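Trade Notes > Interviews > Electrical

News | Interviews | Regulations | Training | Contact

Rewiring Unesley's older terraces

Mar 18, 2026

Most of the terraced houses in Unesley were last rewired before their kitchens were extended, and the lighting circuits show it. The senior electrician at Penrose, a contractor working across the town and in neighbouring Votadham, spends most of the year on these properties.

"The usual fault is a borrowed neutral," she said. "The landing light takes its live from one circuit and its neutral from the other. It works for decades. Then a new consumer unit goes in and it trips."

Her team tests before quoting. Insulation resistance is measured at 500 volts where the circuit allows it, and the reading is written on the schedule even when it passes. "Anything under 1000 megohms on new cable, I want to know why. On old cable I'm less strict, but I want the number."

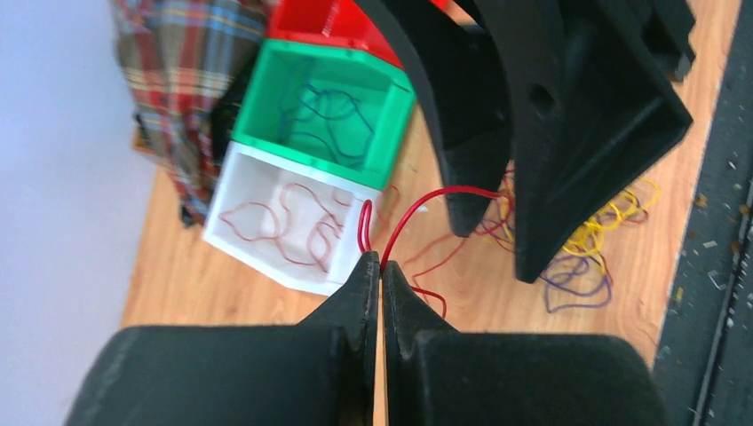
A loop of red wire above a table.

Colour coding remains a source of error. Red was the line conductor in fixed wiring until the change to brown, and many houses contain both. "You label the board and you prove dead every time. The colour is a hint."

She allows 5 days for a three-bedroom house with the floors up, and longer if the plaster is lath. Chases are cut vertically from each accessory. Customers are asked to clear the loft first, and few do.

On training, she was brief. Apprentices from the Skuseck centre join in May and spend their first weeks on containment and second fix. "They want to do the board. They can do the board when their terminations are tight."

Related
Borrowed neutrals: tracing the fault
Choosing an insulation tester
Skuseck centre opens second workshop
Lofts, joists and cable routes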